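Quintero (grasp planning software)

Search this wiki Go

Quintero is a software package for planning and carrying out grasps with a robot arm and a two-finger gripper. It is mostly used for flat, upright or leaning objects such as binders, books and folders, which are hard to pick up from above because only a narrow side faces the gripper. The package was written at Prunuteck, a small automation firm in Wakotham, and its first public version was released on 20 April 2019. Chie Ikeda was the lead developer for that version and wrote most of the planner.

Quintero contains a perception module, a grasp planner, a motion controller and a set of simulated test scenes. The parts can be run together or replaced one at a time. Many users keep only the planner and connect it to their own camera software.

Background

Prunuteck began the work as part of a system for handling office records. The firm already had a general grasp planner, called Fukton, that did well with boxes, cans and bottles. It did badly with binders. Fukton looked for the center of an object as seen from above and closed the gripper there, across whichever direction was narrowest. With a box this is usually a fair choice. A binder standing on edge has a hollow between its covers, and the center point often fell on loose paper or on nothing at all.

Ikeda's first attempt was a set of special rules added to Fukton. The rules grew until they were harder to maintain than the planner itself, and the work was split off as a separate package. Quintero still reads Fukton's older scene files, though it no longer shares any planning code with it.

Perception

The perception module takes a color image and a depth image from each camera. A normal setup has 2 cameras: one fixed camera that views the table and the arm, and one mounted at the wrist that looks down past the fingers. The fixed camera is used to find objects and give each one a rough position. The wrist camera is used for the last part of the approach, when small errors matter more.

The output for each object is a slim box with a position, a height and a lean angle. The lean angle is found by fitting a line to each long edge and comparing the two. If the two lines differ by more than 6 degrees, the module reports the object as open and passes both lines to the planner – a closed book or a tightly packed folder gives nearly parallel lines, while a binder with its covers apart does not.

Thin edges are the main source of trouble. In a low-resolution wrist image a cover may be only a pixel or so wide, and the line fit jumps from one image to the next. The module smooths the result over several images and holds back its answer until the lines settle. This adds a short pause before the gripper goes down, and the pause can be switched off.

Planning

The planner works in two stages. In the first, it makes a list of possible grasps along the top of the object. Each one has a point, a finger direction and an opening width. In the second stage, every grasp on the list is scored and the best one is sent to the controller.

The score is made up of several terms:

- clearance between each finger and the nearest surface on the way down
- how well the closing direction lines up with the thickness of the object
- distance from the grasp point to the estimated center of mass
- how far the wrist must turn from its present position
- free space above the object for the lift

Clearance carries the most weight by default. Objects standing close together leave little room for a finger to pass, and an early version that favored the center of mass would often push a neighbor over. The present planner will accept a grasp well off center if it gives the fingers a clear path, even though the object may then swing or tilt a little when it is raised.

When no grasp scores above the set limit, the planner returns nothing and gives the reason for the failure. It does not try to nudge objects apart. Several users have asked for this, and a separate add-on for pushing has been started outside Prunuteck.

Control

The controller divides a pick into approach, descent, close, lift and carry. In the approach, the wrist turns so that the fingers will come down on either side of the object. The fingers are opened wide and stay open through the descent. The wrist camera is read all the way down, and the target is corrected sideways as needed. Turning corrections are allowed only in the upper part of the descent, as a late twist can bring a fingertip against a cover.

Closing is done at a steady speed until the finger motors report a set force or the fingers stop moving. The finger gap is then compared with the expected thickness. A gap close to zero means that nothing is held, and the controller opens the fingers, goes back up and asks for a new plan. Paper gives way under pressure, so the expected gap for binders is a range and not one fixed value.

The lift goes straight up for a short distance before any sideways motion is allowed. This keeps the lower end of the object from dragging across its neighbors.

Simulated test scenes

Quintero is supplied with 275 test scenes, all of them built for simulation. Most show a table with a few upright objects on it and some furniture or plants in the background. The background items are there to give the perception module something to reject. The binder scenes are the best known of the set, and each can be drawn from the fixed view and from the wrist view. 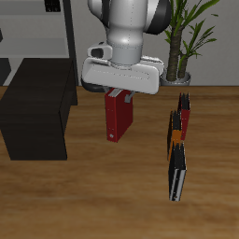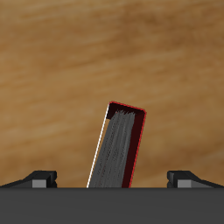
Binder scene in the fixed view, with a red binder held above the table, and in the wrist view, with the fingers open on either side of a red-edged object.

Running the tests

A test run loads a scene, places the objects with a small random shift, and carries out one pick. The run is marked as passed if the object is still between the fingers at the end of the lift and no other object has fallen. The amount of shift is taken from a seed number, so a failed run can be repeated exactly. The default seed is 737. It has been kept from the first version so that old and new results can be compared.

Each run writes a log with the camera images, the list of grasps and their scores, and the finger gap over time. A viewer is included that plays back the log and draws the chosen grasp over the wrist image. Developers tend to use the viewer more than the pass rate, as a pick may pass with a poor grasp – for example, one that holds a single cover and leaves the rest of the binder hanging open.

Scene files are plain text. A user can add an object by giving the name of a shape file, a position, a mass and a friction value. Wrong friction values are a common cause of results that do not carry over to a real arm. The manual advises testing each scene over a range of values and ignoring any grasp that works only at the high end.

Known limits

The package assumes that objects are stiff along their height. Thin folders that bend under their own weight are often given the wrong lean angle. Dark objects on a dark table are sometimes merged into one, and clear plastic covers are usually missed by the depth camera. Objects lying flat are detected but skipped.

The planner considers one object at a time and has no notion of order. If a binder can be reached only after another has been taken away, the calling program has to work this out. Prunuteck uses a simple loop that tries each object in turn and starts again after every successful pick.

Later versions

The second version, released in October of the following year, replaced the line fitting code and added support for grippers whose fingers move in an arc. It also changed the meaning of the clearance setting, which had been measured from the center of the finger and is now measured from its outer face. Settings files from the first version will load, but the clearance value must be changed by hand.

Fukton is still maintained for boxes and round containers. The two planners can be installed side by side, with a short script that sends each detected object to one or the other according to its shape.

See also

Fukton
Grasp scoring
Wrist-mounted cameras
Prunuteck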